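2026-10-12, bench 3, Renby room

Set the table up in the corner again, against the left wall and the back one. Beige stone-pattern top, no cloth on it. The small whiteboard with the orange-yellow frame goes on the right, writing side facing in. Red marker for the message. The red is hard to read from low down, so next time thicker strokes and fewer words.

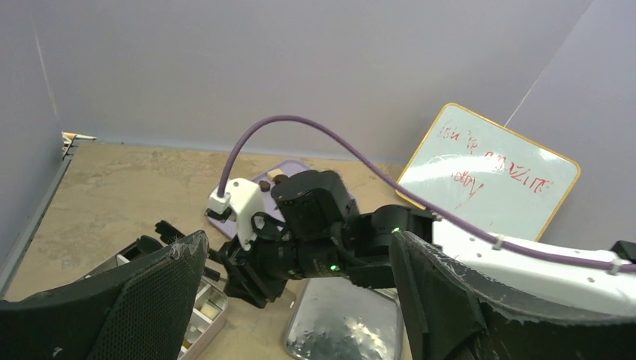
**Michalis Deligiannis**, workshop technician

Notes on the board: it wants to lean back a bit. Overhead light catches the white surface when it does. Ott Lill thinks a matt one would be better and has asked Mekari for a price. Still waiting. The old Arach boards are in cupboard 14 if anyone wants to compare.

Food pieces are kept to the lavender cutting board where possible. Foil-like tray near it, to the right. Light blue marker stays on the table by the whiteboard.

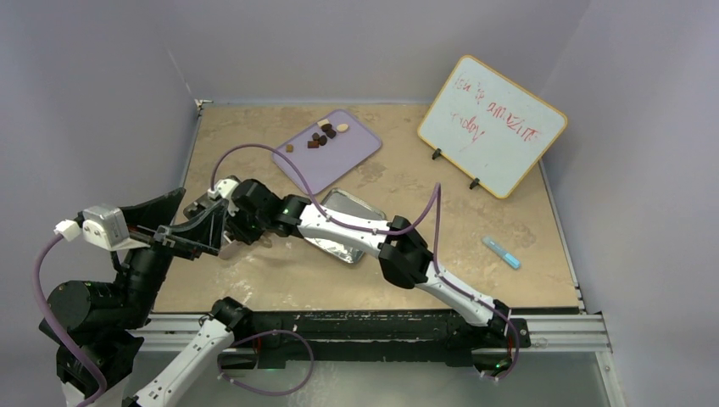
*Cutting board with the pieces, tray, marker and whiteboard. One tan piece is off the left edge of the board.*

To do:

- ask Baranauskienė for the key to 106
- spare red marker
- copy the layout sketch from June into this book, p. 41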